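Speaker notes: A Cloth, a Keyboard and Ten Quiet Minutes
Talk for the Surkico office upkeep morning, May 29, 2024

Opening

Wait for the coffee line to thin out, then start anyway. Say good morning, thank everybody for coming to a talk with the word "cloth" in the title, and mention that the room is booked right up to lunch so there is no need to rush out if the questions run over.

I'd like to begin with my own desk, the one I had when I first joined Pornolent. I ate toast at that desk every morning for years and was very fond of it, and when the keyboard finally started doubling every E, I turned it over and tapped it and got what looked like the bottom of a toaster. (Pause here, people usually have a story of their own and it's nice to let one or two come out.) So I am speaking as a reformed person, and I don't want anyone to feel told off today. We are going to talk about ordinary shared desks, the keyboards on them, and the soft cloths we use to look after both.

Give them the size of the thing. The Kiều building has 94 desks, 36 of which are shared by two people or more, and the shared ones are where nearly all the grumbling comes from. Everyone will put up with their own crumbs. Other people's crumbs are a different matter!

Clear a space first

My best advice is the dullest, so I get it out of the way early. Before you touch the keyboard, give yourself somewhere clear to put it. Unplug it from the computer, bring it over to a table with some elbow room, and lay down something pale. An old bedsheet will do, or the back of a roll of wrapping paper, or a printed sheet like the one on the slide, which has a black grid on white. I love a grid. A dark crumb or a stray keycap shows up nicely against the white, and if you do lift any keys off you can set them down square by square in the order they came. Turn the keyboard whichever way suits your arms, too. A diagonal is perfectly fine, and I find I can get at the far end much better that way.

Then the cable. Let it lie in loose loops above the keyboard, well out from under your wrists, and don't wind it tight around the board when you're finished. I know it looks tidy. It also bends the cable hard at the very spot where it joins the case, and that is where I have seen them go.

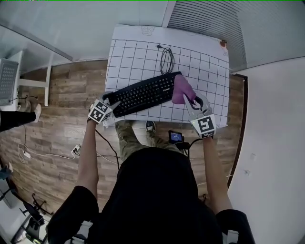 Top to bottom, and go gently

If time is short, this is the section to keep.

Turn the keyboard over and tap the back with your open palm, working from one end to the other. Turn it back. Run a soft dry brush along the rows, always the same direction, so you are moving the dust out and not just visiting it. Only then pick up a damp cloth. I wring mine out, and then I wring it out again, and if I can still squeeze a drop from it I give it a third go. Wipe the keys, then the edges, then the cable, pulling it through a fold of the cloth a hand's length at a time. Leave the whole thing to air before it goes back on the desk.

Somebody always asks what I put on the cloth. At Pornolent we use Butitz, the mild one in the refill jug, a small capful in a bowl of lukewarm water. Plain water does most of the job. Don't spray anything straight onto the keys, please, however good it smells.

(If there's a groan from the back at this point, it will be the people who spray. Smile at them.)

A few words in praise of cloth

I could do the whole morning on cloths and I have promised not to. Pick something soft that folds well and doesn't shed. Thin ones are easy to bunch up and push into a corner, and thicker ones hold more water than you think they do, which is how desks end up with a puddle. Have a strong color if you can get it. We went over to colored cloths last October, purple for desks and keyboards, yellow for the kitchen, and the kitchen cloths stopped wandering almost overnight. A purple cloth is also very easy to spot when it's been left behind in a pale room, and I say that as someone who leaves them behind.

Show them how a cloth looks when it's gathered up in a bunch, all folds, and then how it looks opened out flat. Bring one from the bag for this. A bunched cloth is good for picking up and poking into gaps. For wiping a surface, though, fold it in half and in half again, and you have a neat pad with plenty of clean faces to turn to as you go.

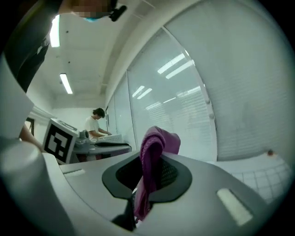

When every face has had its turn, the cloth is finished for the day and goes in the wash bag, even if it looks all right to you. We wash them warm with no fabric softener. Softener leaves a film, and then you get streaks on the desks and on the glass and you blame the glass. Hang them up singly. A pile of damp cloths on a shelf will let you know about itself by Thursday.

I should own up to a figure here. I bought 2,000 cloths in my first year in charge of supplies, because the box price was so good, and we are still opening them. Please buy fewer than that.

What else in the room

Once people have the knack of the keyboards they start noticing everything else, and it's best to have an order for it. High things first: air conditioner vents, the tops of beams, then blinds, then glass. Tables after that and the floor last of all. Cables on the floor deserve a mention, along with power strips. Lift them, dry cloth only, and lay them back along the wall where no one will catch a foot.

We tried a little sign-up sheet at Kiều for this and had 97 entries before the sheet fell off the wall. I was so pleased I kept it.

Questions

Hand out the cloths from the bag while people are thinking, one each, and don't let anybody leave without theirs. These usually come up, so I've written out what I say. 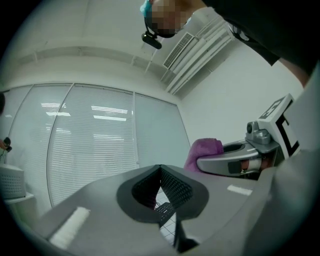 How often should a shared keyboard be wiped down?

Once a week suits most desks, with the turning over and tapping saved for once a month. If two people swap over at midday, a quick pass with a folded cloth at the changeover is a kind thing to do and takes less time than finding your chair height again.

Can I put the keycaps in the dishwasher?

I wouldn't. A bowl of warm water and a drop of dish soap is plenty, then a rinse, then leave them spread out on a towel overnight. Take a picture of the keyboard before you pull anything off. I did one from memory once and had the brackets the wrong way around until summer.

What about laptops?

Switch it off, unplug it, and use a cloth that is barely damp on the keys and a separate dry one for the screen. No tapping the back on those, and no tipping water anywhere near them.

Thank the room and the kitchen crew, point out the wash bag by the door, and remind everyone that the refill jugs are on the bottom shelf of the supply closet, behind the 2,000 cloths.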